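Home | Courses | Handouts | Contact
October 10, 2022 – by the course team
Reading time: 2 min

Handout 4: Repeat prescriptions in a small practice

In this unit we look at how a repeat request travels from the patient to the pharmacy. Our case is the Yeoman practice, which opened a second site in July and has 2000 registered patients.

A request can arrive on paper or through the Nulix system. The clerk checks three things: the name, the date of the last review, and the dose. If the review is overdue, the request goes to a doctor – the clerk does not decide this alone. 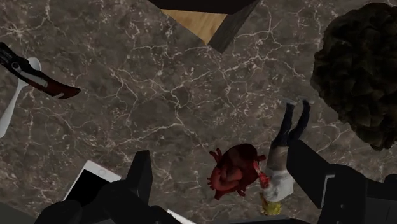

Patients over 80 often take several medicines, so their requests should be read twice. Please compare the two forms in your folder and note which one asks for allergies first.

Reading for next time: the chapter on home visits.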